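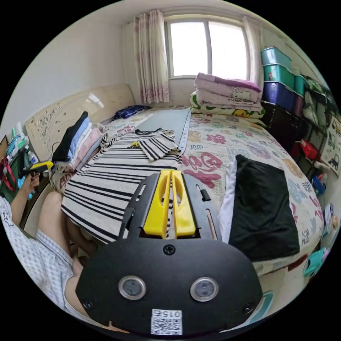
黑白横条的衣服,摊在床上,袖子折过来一截

十一月,周二,下午开工

铁黑这一轮,接着上次的写。上次那页被茶水泡了,能认的都抄过来,认不出的就算了。

先说结论免得翻:五倍子打底+铁水,棉上能黑,但还是偏紫灰,不是那种墨黑。Desta Ambaye要的是条纹里那种黑,跟白挨着也压得住的黑。目前差一口气。

配料照旧。五倍子粉用Mastgate那批,袋子开过口,有点结块,过了一遍筛。水1000毫升,先煮后泡,滤两道。颜色比上一批深,像放久的乌龙。滤布忘了先打湿,吸掉一截汤,下次记得。

铁水还是老坛子那罐(Sisay那个坛,盖子上贴了名字的)。坛底的锈渣别搅!上次就是搅了,布上一片一片的黄点子,洗不掉。这回用勺子从上面撇,慢,但是干净。

温度:打底升到59度就关火,焖着。Gebremedhin Negash坚持要滚开,说他们家以前都是滚开。试过滚开的那块,手感发硬,像纸,颜色倒没见深。不跟他争了,两块都夹在本子后面,谁想摸谁摸。

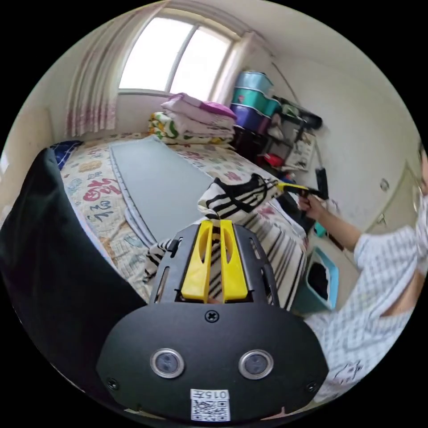 阅读时间:2 分钟

流水记一下:
棉布先退浆,碱水煮,漂清。
泡五倍子汤,过夜。中间翻两回,半夜那回没翻(睡着了)。
拧干,不漂,直接进铁水。一进去就发灰,几分钟后到头,再泡也不走了。
拎出来晾一会儿见风,在进五倍子,再进铁。来回三遍。
最后一遍漂得很仔细,漂到水清。

第三遍跟第二遍几乎看不出差。要不就是底子没吃进去,要不就是铁已经饱了。倾向前一个。下回把第一遍五倍子泡久一点,后面的减掉一遍,省料也省布。铁多了布会脆,去年那卷窗帘布就是教训,手一撕就开。

留白的部分是大麻烦。用糯米糊加石灰刮上去防染,刮得厚的地方没问题,边上薄的地方灰水全渗进去了,白条变成脏白条。横条比竖条更难看,一排下来眼睛老往那儿跑。试了两种办法:
一是糊里多加糠,干得慢,边缘倒是整齐。裂得也多,裂缝里一丝一丝的黑。
二是刮完撒一层细锯末吸潮。这个好!边上清楚多了,就是漂的时候锯末糊一池子,下水口堵了,掏了半天。

Nasetti的夹板还没试。原理上夹死了就渗不进去,可是夹板的宽度是定死的,条子只能做那么宽。Desta想要窄的。先问问能不能借Fonotley那边的窄板来用一下,周末前回个话。

皂洗:231号样,洗了两遍,第一遍掉了点浮色,水是浅灰。第二遍基本清。白条没被沾灰,这一点比预想的好。晒没晒还不知道,挂在窗户里边那根绳上,半块用黑纸包着,过阵子对比。别人别动那根绳,上礼拜有人把样布当抹布拿走了,找回来时上面有油。

摩擦的话,干擦还行,湿擦掉得历害。白手帕蹭几下就一道灰。做外衣勉强,贴身的衣服肯定不行,领口袖口一出汗就完了。能不能最后过一道豆浆?老办法说能固,没试过。豆浆得现磨,市场那家的加糖,不能用。

跟Gebremedhin聊到为什么买来的黑条总那么黑。他说人家是纱先染好再织,里外都黑,咱们是织好了往上糊,先天就吃亏。有道理。那就回到老问题:要不要直接染纱。染纱的话,绞纱得重新绕,架子只有一副,还缺个把手。好处是不用防染糊了,下水口也得救。坏处是条纹在织之前就得定死,Desta改主意改得又勤。

粗算一下纱:一件上衣的量,黑纱大概要一半多点,白纱剩下。没细算,织密了还得加。先染一小绞看看匀不匀,绞纱最怕扎绳的地方染不透,一段一段的白节子。扎松一点,扎成8字。

花销:五倍子还够再来两锅。石灰见底。糯米粉被谁拿去做汤圆了,补。橡胶手套左手那只破了,右手的剩一堆。

待办
补石灰、糯米粉、手套
问窄板
小绞纱一份,扎松
豆浆那个,找一块废样先过
坛子盖好,上次没盖严,一屋子醋味
把焖的那块跟滚开的那块剪齐,贴一起,写清楚哪块是哪块(现在全靠摸)

傍晚补一句:三遍那块干透以后比湿的时候浅了一大截,紫味也更明显。湿的时候判断颜色不算数,以后都等干了再写。前面说的"几乎看不出差"也是湿着看的,明天对着干样重看一遍。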